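Board care: the questions I get asked most

How often should I oil my chopping board?
I do mine once a month, and more often when it's new. If the wood looks pale and thirsty, it wants oil. I pour on a good glug, rub it in with an old T-shirt and leave it overnight (propped up, so the air gets to both sides!).

Which oil do you use?
Food-safe mineral oil, always. I sell the Brender one in 200 ml bottles and it lasts me ages. Please don't use olive oil – it goes sticky and smells horrid by July.

Can it go in the dishwasher?
No, no, no! Hot water and a long soak will split the glue lines. A quick wash, a wipe, then stand it on its edge.

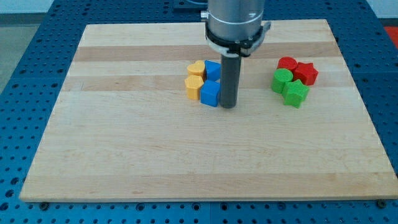

One customer wrote to say that hers went in the dishwasher twice and came out bent like a banana, and could it be saved? Maybe! Lay it hump side up on a damp tea towel, put some heavy books on top and give it 72 hours. If it still rocks after that, I can plane it flat for you.

How do I get rid of onion smells?
Coarse salt and half a lemon. Scrub, leave it ten minutes, rinse, dry. Garlic may need a second go.

Do you post boards?
Yes, I pack on Saturday and post after the weekend. Anything longer than 82 cm goes by courier, so ask me for a price first.

Contact | © Vanhove Boards | Back to top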